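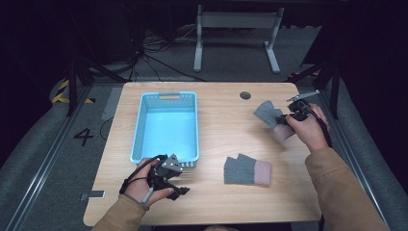
Figure 2. Light blue basket with slotted sides, on the tabletop.

3.2 Drainage and storage loss

Onions were bought from growers near Gramley in March and sorted by hand to remove any with soft necks or broken skin. Each basket was filled with 83 bulbs and weighed before storage. Perforated plastic (Figure 2) was compared with the solid-walled crates still common at the Killamthorpe market. All containers stood in one shed on slatted shelves, with the door left open from dawn until noon.

Weight was recorded every 4 days. Bulbs with visible mold were taken out and counted as lost - sprouted bulbs were kept but noted separately, following Brøndum. Over the full trial nearly 3000 bulbs were handled.

Losses were lower in the perforated baskets, and most of the difference came from the bottom layer. In the solid crates, moisture collected under the lowest bulbs and neck rot spread from there. Sprouting did not differ between container types. Shota Higuchi repeated the weighing on a second scale and found no drift.

We did not test mesh sacks. Growers in Sasard use them widely, but the sacks are hung from beams and the airflow is hard to compare with shelf storage.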